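Satire or News? How Year 11 Students Read Invented Political Stories
Congate College, Media and Society project report
4 May 2021

Background

Satirical news has a long history in Australia, in print and on television. Most of it now reaches people as a headline in a feed, often with no sign of where it came from. Our group wanted to find out which features of a political satire story tell a reader that it is satire, and which ones get missed.

We chose local politics instead of federal politics. Readers already have strong opinions about national leaders, and we thought this would get in the way. Stories about a council were also easier to write.

Method

We wrote eight short stories set in the made-up shire of Fendby. Five were satire and three were written as ordinary news. All were laid out the same way, under the masthead of a paper we called the Bravent Courier. The satire ranged from mild (a council declares its pothole a heritage site) to absurd (the shire president closes the border with the next shire over a dispute about bins).

Thirteen students from Year 11 took part in April. They read the stories on paper in the Khoury Room at the college library, in a different order each time. After each story they circled "news", "satire" or "not sure" and underlined the words that helped them decide. They were told at the start that some stories might not be serious.

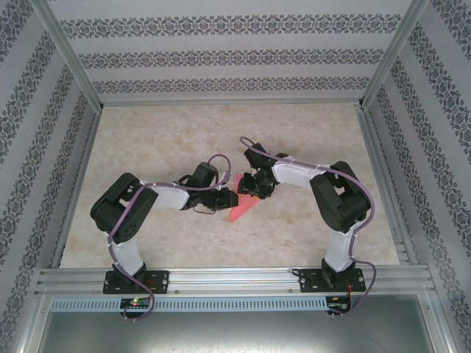
Figure 1. Two robotic arms with a red translucent triangular object.

Results

The border story was the easiest. Every reader marked it as satire and most underlined the first sentence. The pothole story split the group. Several readers circled "news", and two wrote in the margin that their own council would do it.

The ordinary news stories gave a result we did not expect. One of them reported that the council had spent $3000 on a new sign with the shire's name spelt wrong. More readers called this satire than called the pothole story satire. We had written it as a plain report, with a quote from the council and a date for the replacement sign.

Readers underlined three kinds of thing:

Numbers that seemed too big or too exact
Quotes that sounded too frank for a politician
Official-sounding words used for something small, such as "emergency summit" for a meeting about bins

Hardly anyone underlined the masthead. When we asked afterwards, most could not remember the name of the paper.
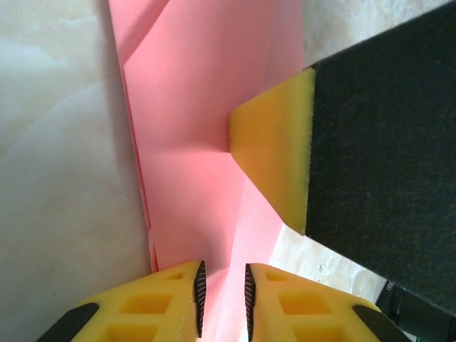

Figure 2. Folded pink paper and yellow gripper fingers.

Discussion

Our readers judged stories mostly by how likely the event seemed. That works for the absurd ones. It does not work for mild satire, which depends on the event being nearly believable, and it fails for real news that happens to be silly.

Tone mattered less than we thought. We wrote all the stories in the same flat style, and a few readers said this made them trust the first paragraph — even when the second one gave the joke away.

Limits

The group was small and all from one school. Warning them beforehand probably made them more suspicious than they would be at home. The stories were on paper, so there were no comments or share counts to look at. We also wrote both kinds of story ourselves, and our news writing may not sound much like a real paper.

Further work

A second round could leave out the warning and add a small "satire" label to half the copies. We would also like to try the same stories on parents, and to swap the pothole story for one about rates.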